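The woman who runs the padlock bench at Hitwood has asked me to leave her name out, so she's just "she" from here on. We met on a Friday at 11, over very strong coffee (hers, I brought the donuts), and I'd barely sat down before she slid a cookie tin at me. "Go on, match those!" There were 33 loose keys in it. I got one right.

She started on locks in the back of her uncle's hardware store in Varncombe, sorting keys after school for 19 cents a ring. "He'd dump the whole drawer on the counter and go to lunch," she told me. "You learn fast when you want to go home."

So what's the trick? "Look at the cuts, forget the color. And leave the pair on its ring until you've tried one, or you'll mix up the spares." She's firm about that. She once spent a whole evening on a box from Denunley, 469 padlocks with the keys bagged separately, and she still sounds mad at whoever did the bagging. 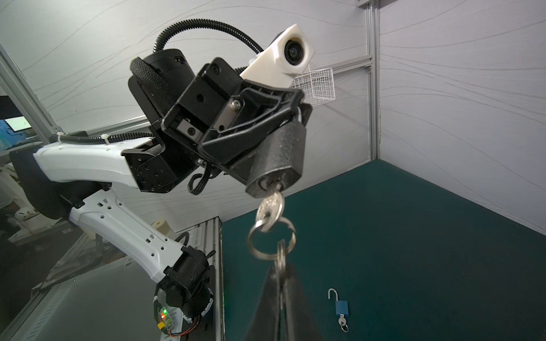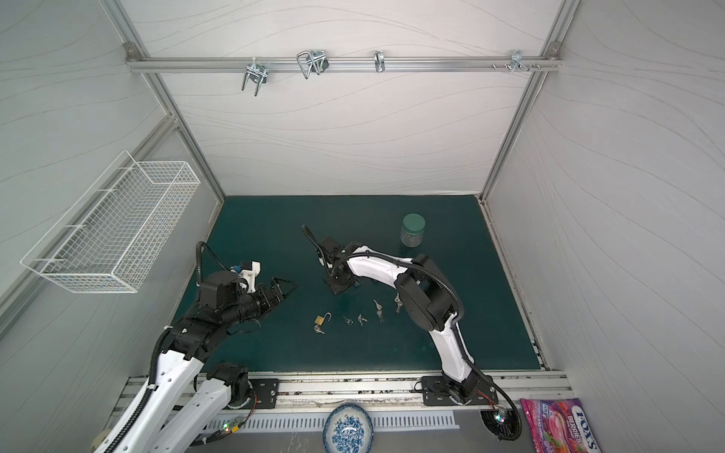
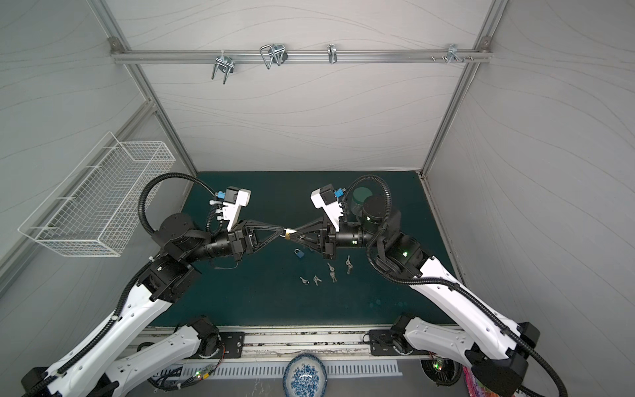 Small locks with a charcoal or brass body, a couple of keys to a ring.

I asked if she ever gets locked out of her own house. She laughed so hard she had to put down her cup. "Twice since January. I keep a spare with the neighbors now." Her next big batch comes from Rivadeneyra, and she's hoping for tags this time.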